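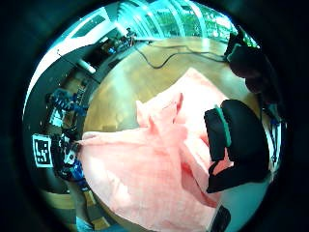

What does the Fiadzo kit do? It records how a person handles cloth and other soft goods, so that a robot arm can be trained to do the same job.

FLINDSTEAD, Tuesday, July 17, 2018 – Nitholm has opened orders for Fiadzo, a hand-held gripper and recording kit for laundries, linen hire firms and university labs. The kit costs £1,390 before VAT and the first units will be sent out in August.

The operator holds the gripper and works at an ordinary table, picking up, spreading and folding pieces of fabric. A wide-angle camera on the tool records each movement. The recordings are then loaded into Drorkodden, the company's training software, and used to prepare a robot arm for the same task.

Soft items are hard to automate. A towel dropped on a table seldom lands the same way twice, and fixed programs written for boxes or bottles cope badly with folds and creases. Most of the firms that tried Fiadzo before launch were still folding all of their small pieces by hand.

During the trial period, operators at the Flindstead workshop made 1,682 recordings of towels, napkins and pillowcases. New operators needed about 700 recordings of one item before the software had enough to work from. Nitholm says thicker items such as bath mats are not supported yet, and fitted sheets are still being tested.

The box contains the gripper, the camera, a charger, two sets of spare finger pads and a printed set of table markers. A robot arm is not included. Drorkodden runs on a desktop computer with a suitable graphics card, and a list of arms it works with can be had from the sales office.

A year's licence for Drorkodden comes with the kit. After that it costs £487 a year, and customers who don't renew keep their recordings and can export them at any time. Spare finger pads are sold separately.

Orders can be placed by phone or through the Nitholm website. Demonstrations are held at the Flindstead workshop by appointment, and visitors are welcome to bring their own linen.

Notes to editors

Nitholm designs and builds handling tools for the textile care trade. Review kits are available on loan for three weeks from the press office in Flindstead.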